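Home Journal Gallery Tableware Contact

Plates and Bowls in August

I am writing these gallery pages for people who like simple tableware and want to see it on a table, in normal light, with other things near it. My name is Stavros Radulović, and with Nabil Majali I keep a small collection of everyday dishes under the name Markero. We began with 40 pieces which Nabil brought from his aunt's restaurant when it closed. Today we have 465, and most of them are kept in flat boxes with a sheet of paper between each two.

In August we were looking at warm and cool colors together. Nabil believes that orange needs a blue beside it, and I was always more in favor of white. After this month I am closer to his opinion, but I will not tell him so before he finishes the labels.

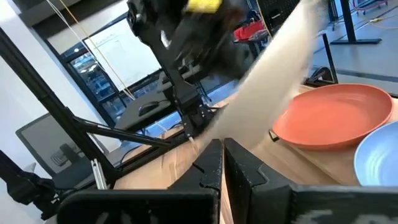 Issue 7

Terracotta orange and pale light blue, side by side on light wood. The orange plate is shallow and its rim is raised, so a sauce would stay where you put it. The blue one has fine rings in the surface, very faint, and I like them more than a painted decoration.

A few readers wrote to us after the previous issue and asked how to choose two colors which do not fight. My advice is to look at how strong they are. If one color is deep, let the other be quiet. A deep orange with a deep blue can also be beautiful – but then the food has to be very plain, for example rice or white beans. Nabil tried it with beet soup at home and the whole family asked for different plates.

We had also planned to include a green set from Kodis in this issue. It is still in the boxes, and I prefer to wait until I have the correct sizes.
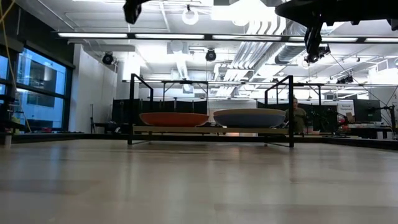
2 min read

Two wide, shallow bowls on a board in the low black rack, orange-red on the left and blue-gray on the right. From the side you see mostly the outer walls and the rims. The rim of the blue one is beige, and it makes the bowl look softer. It is also slightly larger than its neighbor.

I recommend looking at bowls from this height before you buy them. In a shop they are usually on a low shelf and we see only the inside, but at dinner the person across from you sees the wall and the edge. A tan rim works well with wood, and also with linen in a natural color.

The next issue will have 6 pitchers and one butter dish, and Nabil will write the text.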